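Progress report to the Plumside fund, second period
Project: table-top arm for kitchen tidying, equipment planning
Prepared at Wudinura, September

1. Where we are

In the first period we promised to finish the list of equipment and to make the orders for the kitchen work. The list is finished. The orders are made except two items, which I explain in part 3. The total budget for equipment did not change, but we ask your permission to move money between two lines of it.

The work on dishes has started with the equipment we already own. We chose plates, bowls and cups with different glazes and patterns, and not a set where all pieces are the same, because the supplier of the first gripper tested only with plain white tableware. All of it was bought in ordinary shops and the cost is small. Until now we have recorded 2,713 attempts at the counter. An attempt is counted also when the arm stops before it touches the dish.

2. What the work tells us about buying

The fingers are the part we must think about most. The present pair has a smooth surface, and for a wide plate with a raised edge we would like to compare it with a softer covering. Drakos offers such coverings in packs, and one pack is enough for the comparison. We planned only one spare pair of fingers for the whole year. I think now that this was too careful, and I would like to have three.

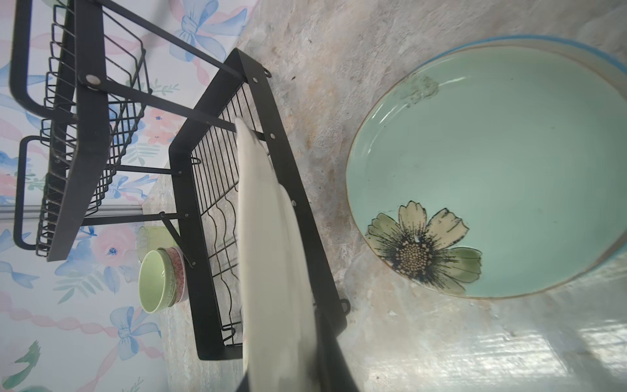

The second matter is the wrist camera. Shiny glaze and a shiny counter give strong reflections, and the present camera has no manual control of exposure. We asked Tuslow for an offer on a model which has it. The mounting is the same, so no new bracket is necessary - this was my main worry before we asked. The delivery time is longer than we hoped, and for this reason the test with two cameras moves to the next period.

Dish racks were in the budget as one item. We would like to buy a few more, with wire of different thickness and different spacing, also with one level and with two levels. They are cheap and they wear out slowly, but the arm behaves differently with each type and we can not learn this from the catalogue.

3. Changes we ask for

The two open items are the second camera and the bench for the second arm. For the bench we received an offer which is 80 euros above the line in the plan. We can pay this difference from the tableware line, where we spent less than expected.

The other change is to move 49 per cent of the travel line to spare parts. One visit to the supplier was replaced by a video call, and a second visit is not needed any more. I attach the offers and the new table as separate files.

4. Next period

- Order the finger coverings and the additional spare pairs as soon as we have your answer.
- Confirm the camera order with Tuslow. Their offer is valid until the end of the month.
- Install the bench and repeat the plate and bowl attempts there, with the same recording rules.
- Send you a short note on repair costs, as you requested in your last letter.

If the change between lines needs a signed form, please send it to our office before Friday and we will return it the same day.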